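Chapter 7
When the Arm Does as It Is Told

Most of the trouble in this book so far has come from things that broke. A belt snapped, a sensor filled with flour, somebody's sandwich got into a gearbox. Faults of that sort are easy to like. You find the broken thing, hold it up to general disgust, and fit a new one.

This chapter is about the other sort, in which every part passes its test and the machine still hits something.

We shall spend most of it on a single incident, known to those who had to write it up as the Tostitz stoppage. It took place on 26 Dec 2018, a day on which the Tostitz workshop was supposed to be shut and was in fact occupied by one engineer, Yaryna Hrynyshyn, two robot arms and a heating system that had been told about the holiday. She had come in to finish a run of 1000 handovers. The arms passed a small object from one to the other, put it down and began again. The customer, Oosthuizen, wanted the run done before the new year, for reasons that have been lost and were probably never very good.

At cycle 51 the left arm moved towards the middle of the table while the right arm was still there. The two grippers met. The left one bent a finger, the right one lost its grip, and both controllers went on reporting that all was well for as long as it took Hrynyshyn to cross the room and press the red button. Her log entry for the event reads, in full, "They have shaken hands."

It would be pleasant to say that the cause was found that afternoon. It was found in June.

7.1 Two arms, one table

Put one arm on a table and the safety question is mostly about people: where they stand, what they can reach, and how quickly the thing stops when they do something daft. Put a second arm opposite and you have added a large moving obstacle which is somewhere different every time you look. Each arm must now know where the other one is, or be kept by some rule from needing to know.

The usual rule is a shared zone. A patch in the middle of the table is marked out in software, and only one arm may hold it at a time. The arm that wants to go in asks, waits for a yes, enters, does its job, leaves and gives the zone back. Railways have worked on this principle for a very long time, using a stick. 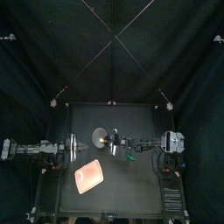
Reading time for this section: 14 minutes

With arms mounted on opposite sides like these, the middle of the table is where all the useful work gets done, and so it is also where all the arguments happen. The right gripper is at the bowl, and the left arm's pointed tip is aimed at the same part of the table. A picture can't tell you which of them has permission to be there. Neither, at Tostitz, could the software.

The zone there was looked after by a small program called Clivum, bought from Trendcombe and installed without alteration. Clivum kept a note of which arm held the zone. If the holder went quiet for longer than a set limit, Clivum took it to have finished and gave the zone to whoever was waiting. The limit was 50 milliseconds. On an ordinary day messages turned up well inside that, and the question of what silence meant never arose.

On the day of the stoppage a backup job had started on the same network. It had been scheduled for the holiday, when it would be in nobody's way. One message from the right arm arrived about 40 milliseconds after the limit had passed. By then the zone had been handed over, the left arm had set off, and the late message, which said "still here", was filed under duplicates.

Read that again with the design documents beside you (they are in Appendix C) and you will have some trouble finding the guilty component. The network delivered the message. Clivum did what its manual said. Both arms obeyed. The mistake lay in a sentence on page 2 of the specification: "An arm which does not report shall be considered clear."

7.2 What silence means

We shall come back to that sentence several times. For now, note that it was written by someone sensible, read by several other sensible people, and signed. An arm that has stopped reporting may be clear of the zone. It may also be stuck in it, unplugged in it, or merely slow. The specification picked the cheerful reading.

Before going on, try writing a replacement for the sentence. Then work out what your version does when a cable falls out halfway through a cycle, and who has to come in on a holiday to put it back.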